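Descaling interval, revisited

Mon 24 August

Our tap water measured 287 ppm hardness in May, and the kettle had a visible crust after 16 days. I switched to citric acid — one spoonful per fill, left for 20 minutes, then two rinses.
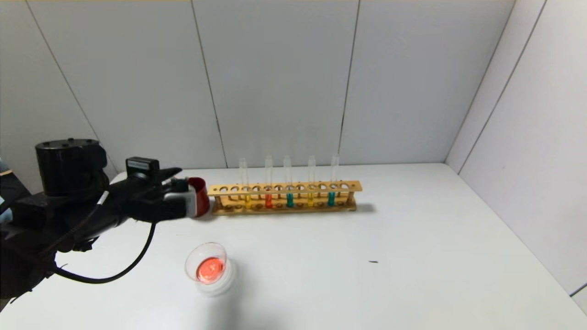

Red cup, wooden test tube rack.

Vinegar also works but the smell stays in the spout. Eino Heinonen wrote in to suggest a filter jug. I priced the cartridges and will stay with the acid. Next reading goes up when the new strips arrive.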